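Chapter 2: Containers and What They Hold

By Viera Dvořáček and Kazimír Ondrejka
10/3/20
233 shares | 2 comments

Most of the objects in a kitchen cupboard are there to hold something else. Jars, tins, bowls and cups all do the same basic job, and they differ mainly in size, shape and the kind of opening they have. In this chapter we look at open containers, which have no lid, and closed ones, which are sealed until someone wants what is inside.

An open cup is usually wider at the top than at the bottom. The slope lets cups be stacked, and it makes them easier to fill and to wash. It also means that a smaller object put into the cup will slide towards the base and stay there. A slim drinks can will stand inside a tall cup with only its lid in view, and from the side it may be hidden altogether.

A drinks can is a closed container. Its lid is joined to the body at the factory, and the ring on top stays flat until it is lifted. Colour helps us to keep track when several containers are in use.

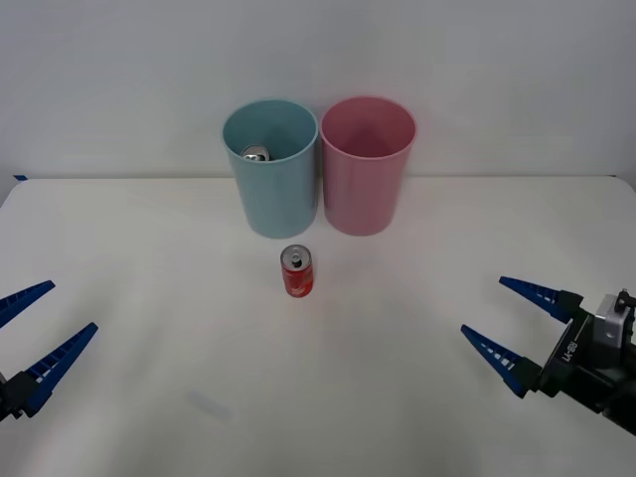 When one container is put inside another, we call the first the inner container and the second the outer container. These terms are used in the rest of the chapter. Section 2 deals with volume and begins with a storage box that holds 3,000 millilitres.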